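Rotov at Namby: drinks service on the second floor
Gallery, updated 14/08/2026

Rotov is the humanoid unit used for the drinks service at the Namby office. It takes bottled drinks between a refrigerator and a desk so that staff on the support lines do not have to leave a call queue for them. The service is a small part of the building's automation programme. It was chosen as a first task because the objects are light, the route is short and a dropped bottle does little harm.

Before the change, fetching drinks was an informal duty. It usually fell to whoever had the shortest queue, and it did not appear on any rota. The work study put the total at 515 trips in August of last year, none of them recorded as working time. 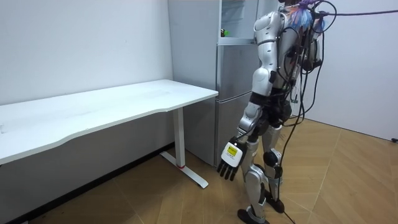 The duty has now been written out of the support role and a different one written in. One person per shift is named as attendant. The attendant stocks the refrigerator, clears the desk, starts the run and stays within reach of the stop control until the run has ended. Attendant time is logged and paid as technical duty. Staff who hold the role have completed the Fahmy basic course, covering safe approach, cable handling and manual release of the hand.

Stocking rules changed as well. Bottles used to be put away in any order and any position. The current sheet asks for one item at a time in the upper compartment, with clear space on the side nearest the door. Several staff objected to this at first, as it means more frequent restocking. The rule stands for now and will be looked at again when the software is next revised.

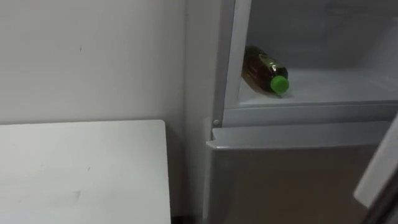

Upper compartment open, one bottle with a green cap lying on its side.

Run records are kept in Gimum, the same system used for building faults. Each entry holds a start time, an end time, the result and a free text note. There are 656 entries to date. The notes have been more useful than the results column, particularly on placement, where attendants write down how far in from the edge they would like an item to be left. 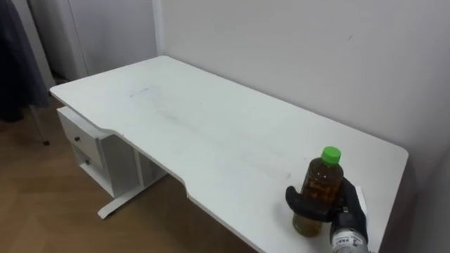
Placement is the part of the task that staff comment on most. The target zone was first set at the middle of the desk, then moved towards the person sitting there. The curved cutout in the front edge fixes where a chair goes, so positions are now given as left or right of it. A bottle held upright close to the front edge, with the black fingers around its middle, is easy to reach from a seated position but leaves little margin. Attendants may move any item by hand once the run has ended, and should enter the change in Gimum.

Spare caps, labels and the current stocking sheet are in the attendant's drawer. Changes to the rota go through the shift lead.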